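Trelden
November 24, 2023

Right, long thread on colourful plastic dishes, since four of you asked after my last one about clearing out the cupboard. Get a cuppa.

I started swapping our everyday dishes over in September. We'd lost two ceramic bowls in a week and I was sick of sweeping. I've kept the good set for visitors and everything else is plastic now.

Colour first. I wanted soft ones, nothing that screams birthday party. I went back and forth for ages and landed on teal and lavender. My favourite colours as a kid and apparently still my favourite colours!

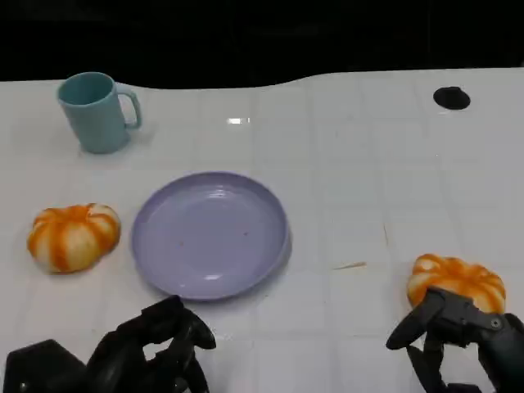
Teal mug, lavender plate, white table. Very happy with this combo.

The teal is a muted one, more blue-green than bright, and the finish on the mug is matte. I'm a sucker for matte. Shiny mugs always look a bit sad to me after a few months of being banged around the sink.

Handle matters more than you'd think. I want to get my fingers right through it, and a lot of the cheap mugs have those mean little loops. A big C shape is the way to go.

Plates: get ones with a raised rim. Please. I had flat ones from Postma years ago (nice colour, no complaints there) and every single pea ended up on the floor.

Someone asked about white tables. I love a white table with pastels on it, but a glossy one shows every crumb and every streak. I keep a cloth within reach and try not to look at it side on.

Next question was what to put on a lavender plate. Orange! Anything orange. I don't know the proper colour theory, I just know it makes me want to eat lunch.

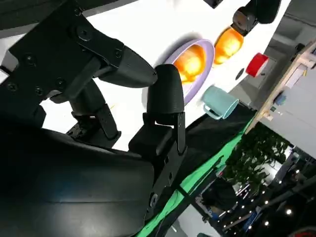
Orange on lavender, and another bit of orange off to the side. See what I mean??

It works the other way round too. Carrot sticks, mandarins, a wedge of rockmelon. Pale food gets a bit lost, so toast goes on the teal side plates at our place.

Cost, because I know it's coming. The whole lot came to $82 from Grendach, and that was with a few extra mugs I didn't need. The ceramic set I'd been eyeing off was $153.

Washing: top rack only for ours, and I do the mugs by hand if there's been coffee in them. A bit of bicarb gets the brown ring out. Don't go at it with the scratchy side of the sponge, I've learnt that one.

Don't microwave them unless they're marked for it. Ours aren't, so leftovers get heated in an old Jivance dish and tipped out after.

Last thing, storage. Plates stack, mugs don't, and I've got one small shelf 600 mm wide. Mugs are going on hooks as soon as I find the drill. If you've got a brand of stick-on hook that really holds, tell me below.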